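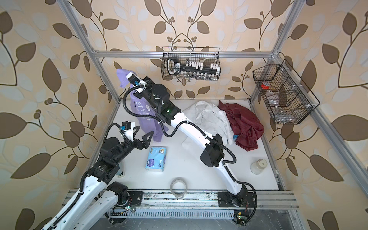 Report no. 2, page 1

Flikley Breakfast Kitchen: progress to the end of June

The kitchen at Flikley has now run for two full terms on the Windel grant. We served 3674 breakfasts in this period, all cooked on site. The egg and oat bakes are still the most popular item and we make them the afternoon before, so that the morning shift only has to reheat and plate up. Porridge sold poorly once the weather turned and we have dropped it until autumn.

There are 118 children on the register. Attendance is best at the start of the week and falls off towards the end, and we have cut the batch sizes to match.
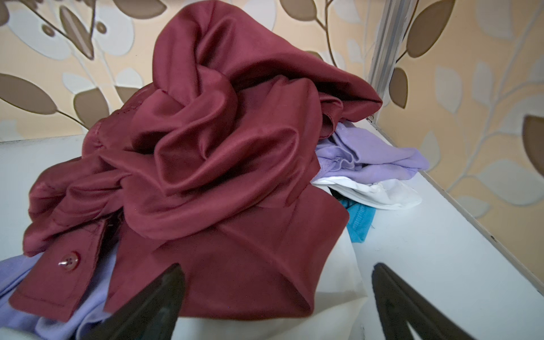
Food waste has come down as a result. Most of what is left over is toast, and we now make it to order. The recipe cards have been rewritten with weights in grams, as the old ones used cups and the bakes came out differently depending on who was cooking.

Spending is within budget except for eggs. The second oven was delivered late from Rangel and the fitting cost £617, which was not in the original plan. We have moved this from the equipment reserve and would like your agreement to leave it there.
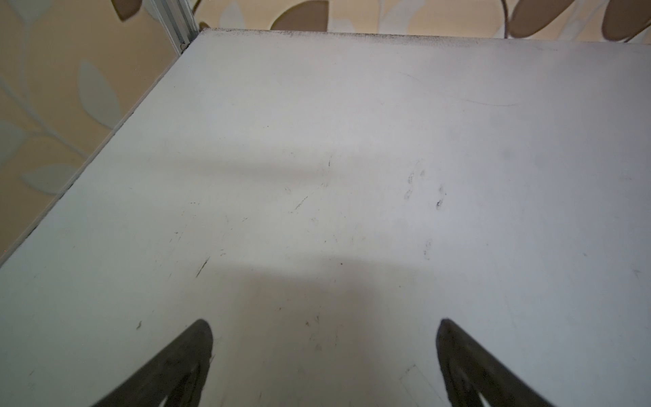

The Dranis site has not opened. The sink still needs a separate hand basin beside it before we can cook there, and the landlord has asked for a second quote. Until then Dranis families are being offered places at Flikley. We expect to send the opening menu and revised costs with the next report.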